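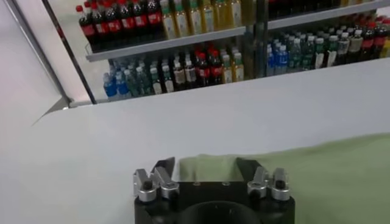 Par Akinyi Koech, avec l'aide patiente de Morven Gillies
Rubrique « Comment ça marche ? » — le 12 décembre 2020

Vous avez déjà plié un torchon ? Bien sûr que oui (ou alors quelqu'un à la maison aimerait beaucoup que vous appreniez). On attrape un coin, on attrape l'autre, on rabat, on lisse un peu du plat de la main, et hop, dans le placard. Maintenant, imaginez que vous deviez faire la même chose avec des moufles en métal, sans rien sentir au bout des doigts. C'est à peu près la vie d'un robot plieur, et cette semaine je vous emmène en voir un, chez Drurnell, pour découvrir comment on s'occupe de lui.

Car un robot, ça se soigne ! On croit souvent qu'il suffit d'appuyer sur un bouton et d'aller boire un chocolat chaud. Pas du tout. Morven Gillies, la technicienne qui m'a reçue, commence chaque matinée par une petite tournée de vérifications, un peu comme on regarde les pneus et les freins de son vélo avant de partir en promenade. Elle appelle son robot Lobo. Il a deux bras, il travaille sur une table blanche, et son métier, c'est le linge.

D'abord, les mains

La main d'un robot s'appelle une pince, ou un préhenseur si vous voulez épater votre grand-mère. Celle de Lobo a un corps noir, assez trapu, et deux mâchoires noires qui s'écartent et se rapprochent. Entre les deux, il y a des pièces de métal argenté, tenues par de petites vis. Quand la pince est grande ouverte, les mâchoires dessinent un V, comme le bec d'un oisillon qui attend son déjeuner.

Morven commence toujours par les vis. Elle les vérifie une par une, avec un tout petit tournevis, sans forcer. Une vis qui se dévisse d'un cheveu, ça n'a l'air de rien. Mais la mâchoire se met à bouger un peu, elle ferme un peu de travers, et voilà que le tissu glisse au moment où on ne l'attend pas. Vous connaissez peut-être ça avec des ciseaux dont la vis du milieu a du jeu : ils mâchouillent le papier et ne coupent plus rien.

Ensuite, elle passe un chiffon sec sur l'intérieur des mâchoires. Le linge fait des peluches, vous savez, ces petits moutons gris qu'on trouve au fond des poches. Ils se collent partout. Sur une pince, ils finissent par former une couche douce, presque un coussin, et ça glisse ! La première fois que Lobo a commencé à laisser tomber tous ses torchons, Morven a cherché la panne dans l'ordinateur pendant une matinée entière. C'étaient les peluches. Elle en rit encore, et moi aussi, je l'avoue.

Pour finir avec les mains, elle demande au robot d'ouvrir et de fermer chaque pince 20 fois de suite. Elle écoute. Une pince en bonne santé fait un petit bruit régulier. Si elle grince, si elle hésite, si elle fait « tac » au lieu de « tchic », on l'arrête et on regarde de plus près.

Et les câbles, alors ?

Les câbles, ce sont un peu les nerfs du robot. Ils apportent l'électricité et les ordres, et ils ramènent des nouvelles : « je suis ouvert », « je suis fermé », « je tiens quelque chose ». Ils suivent les bras, et il faut bien leur laisser un peu de mou. Essayez ceci : attachez une ficelle de votre épaule à votre poignet, bien tendue, puis essayez de plier et de tendre le bras. Vous voyez le problème ? La ficelle tire, ou alors elle vous empêche de bouger. Avec une ficelle plus longue, qui forme une petite boucle, tout va bien.

Mais attention, une boucle trop grande peut s'accrocher au linge ou au coin de la table. C'est donc une affaire de juste milieu, et Morven suit chaque câble du doigt, robot éteint, pour sentir s'il est pincé ou usé quelque part. Robot éteint, j'insiste ! On ne met jamais les mains près d'un bras de robot en marche, même quand on le connaît bien, même quand il a l'air de dormir.

Retrouver ses marques

Vient la partie que je préfère. Avant de travailler, Lobo doit savoir où se trouve la table. Nous, on la voit, on la touche, on n'y pense pas. Lui, il a besoin qu'on le lui explique avec des nombres : à quelle hauteur elle est, où elle commence, où elle s'arrête. Cela s'appelle l'étalonnage. C'est un mot un peu raide, mais l'idée est toute simple : on vérifie que ce que le robot croit et ce qui est vrai, c'est la même chose.

Si le robot croit que la table est plus basse qu'elle ne l'est, il appuie dessus. S'il la croit plus haute, il pince l'air, très fier de lui, et repart avec rien du tout. Un décalage de 2 millimètres suffit pour rater un tissu fin ! C'est pour cela que la table ne doit pas bouger. Si quelqu'un la pousse, même d'un petit coup de hanche en passant, il faut tout recommencer. En janvier, Liam Cropper, son collègue, l'avait déplacée pour ramasser un stylo. Il paraît qu'il fait maintenant un grand détour.

Le premier torchon

Une fois les mains propres, les câbles sages et la table bien repérée, on fait un essai. On pose un tissu vert clair sur la table, sans trop l'arranger, et on regarde comment les deux bras se débrouillent.

Pourquoi un tissu ? Parce que c'est très difficile, figurez-vous. Une bouteille ou un cube gardent leur forme quand on les prend. Un tissu, lui, change tout le temps. Il se fronce, il s'affaisse, il cache ses propres coins dessous. Si les pinces savent attraper un coin de torchon et le tenir comme il faut, Morven peut être assez tranquille pour le reste de la journée.
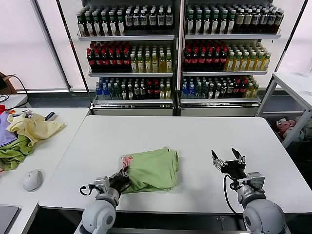
La pince de gauche tient un coin du tissu vert ; celle de droite est ouverte et vide.

Pendant l'essai, Morven surveille surtout le coin pincé. Est-ce que la pince a pris une seule épaisseur de tissu, ou bien deux d'un coup ? Est-ce qu'elle l'a saisi tout au bord, au risque de le lâcher, ou bien trop loin, en faisant une grosse bosse ? Elle regarde aussi les étiquettes. Il y en a une petite, rose, qui dépasse du tissu vert, et une étiquette, pour une pince, c'est un piège : c'est mince et ça dépasse juste là où il ne faudrait pas. Tirer un torchon par son étiquette, ça marche une fois, et puis ça craque.

À gauche, sur l'autre table blanche, d'autres tissus sont en tas : un jaune pâle sur le dessus, un violet lavande, un vert. Tout chiffonnés, bien entendu. Pour nous, c'est un tas de linge comme on en voit sur une chaise de chambre (je ne vise personne). Pour un robot, c'est un casse-tête : où finit le jaune, où commence le violet ? Les couleurs différentes aident un peu. Un tas entièrement blanc, m'a dit Morven en soupirant, c'est une autre histoire.

Quand quelque chose ne va pas

Et si l'essai rate ? On ne gronde pas le robot, on cherche. Morven a une règle que j'ai trouvée très bonne et que j'ai recopiée au-dessus de mon bureau : changer une seule chose à la fois. Si elle resserre une vis, nettoie les mâchoires et refait l'étalonnage tout en même temps, et que Lobo se remet à bien travailler, elle ne saura jamais ce qui clochait. Alors elle fait une chose, elle essaie, elle note le résultat dans un gros cahier, puis elle passe à la suivante. C'est long. Il faut aimer ça. Son cahier en est à la page 66, et l'on y trouve des vis et des peluches, mais aussi le dessin d'un chat, dont elle n'a pas voulu me parler.

À vous de jouer !

Voici une petite expérience à faire chez vous, avec un torchon et deux pinces à linge. Posez le torchon en boule sur la table. Prenez une pince à linge dans chaque main, et pliez le torchon en quatre sans jamais le toucher avec les doigts. Faites 3 essais, et écrivez à chaque fois ce qui vous a gênés. Ensuite, pour le quatrième, demandez à quelqu'un de vous bander les yeux et de vous guider seulement avec la voix : « plus à gauche, plus bas, ferme ! » C'est très drôle, et vous comprendrez vite pourquoi Lobo a besoin qu'on lui dise exactement où se trouve la table.

Envoyez-moi vos résultats, avec ou sans dessin de chat. Je les transmettrai à Morven, qui a promis de tous les lire.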